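Who reads the essays?

Every spring I get asked to look over somebody's application for a travel award, and every spring I say yes and then grumble about it for a month. This year it was the Quiroga, which some of you will know as the one for students of Latin or Greek who want to spend a summer somewhere with inscriptions in it.

I have views.

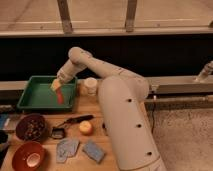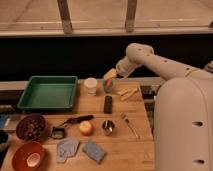 Posted by Annag McIver
Apr 21, 2024
Filed under: Teaching, Grumbles

The student I was helping is in her second year, good at Greek, better than she thinks at Latin, and in need of the money. The award pays for travel and lodging up to a limit, and to get it you send a transcript, two letters and an essay on "what the ancient world has to say to us now". The essay may run to 86 lines. I assume that number meant something to somebody once.

My trouble is with the essay. I have read perhaps too many of them over the years, and I can't remember one that told me whether the writer could read a page of Thucydides. They tell me whether the writer has been to the sort of school where you are taught to write that sort of essay. There is always a grandmother, or a museum visit in the rain. Then comes the line about how the Greeks asked the same questions we do. Did they? Some of them, possibly. A good many of their questions were about goats.

I put this to Kirsty Farquharson, who sat on the panel for 3 rounds before she went off to Drondholm, and she was more patient with me than I deserved. Her case is that grades flatten everyone out. You have 50 transcripts and most of them look the same, and the letters are worse, as no teacher has written an honest reference in living memory. The essay is at least the student's own voice. I asked how she knew that. She said you can tell. I don't think you can, and I say that as someone who has been marking for a long time and has been fooled by better people than undergraduates.

What would I put in its place? An exam, I suppose, which makes me sound ninety. I don't mean three hours in a cold hall. I mean half a page of something unseen, a dictionary allowed, and a short note on what was hard about it. I'd learn more from a student's account of a participle that beat them than from any amount of timeless relevance.

Sheena Swanson wrote to me after I complained about this last December to say that her department had tried something close to it for the Flostitz prize, and that entries fell so sharply the donor's family asked what had gone wrong. I take the point, though I would quite like to know who stopped entering. If it was the people who couldn't do the translation, then I'm not sure anything had gone wrong at all. If it was the people who could and were frightened of it, that's a real problem and I haven't got an answer. Sheena didn't know which. I don't think anyone had asked them.

Then there is the name on the thing. The rules ask applicants to show that they "share the spirit" of the founder. I went looking for the founder's spirit and found a short notice in an old alumni magazine, which said he taught for many years, was fond of walking and left the college a sum of money. I'm sure he was a decent man. I have no idea how a twenty-year-old is meant to share his spirit, short of going for a walk. My student asked me, quite seriously, whether she should mention that she likes hills. I told her to put it in.

I should be fair and say that the money does some good. Kurniawati Subramaniam had the Quiroga 6 years ago and spent it copying gravestones, and she is now one of the few people I'd trust to tell me what a damaged line says and also to tell me when she can't. Would she have got there without it? She says she'd have gone home and worked in her uncle's shop, and might have come back to it later or might not. I believe her. But she also says, with some glee, that her essay was dreadful and that she made up the museum.

Giuliana Tamayo, who runs our reading group and disagrees with me about most things, thinks I'm making a fuss over a small pot of money that is given out kindly and mostly to people who need it. Maybe so. I did notice that when we tried to find out how the last few winners were chosen, the office sent us a leaflet about the Prernau lectures, which are a different matter entirely and not even in the same building.

Anyway, the application went in. The essay is fine. It has her grandfather in it, and a coin, and one sentence about the aorist that I begged her to keep and that I expect the panel will skip. We hear in the summer.

Next time I'll get back to Lucian, for those of you who only come here for Lucian.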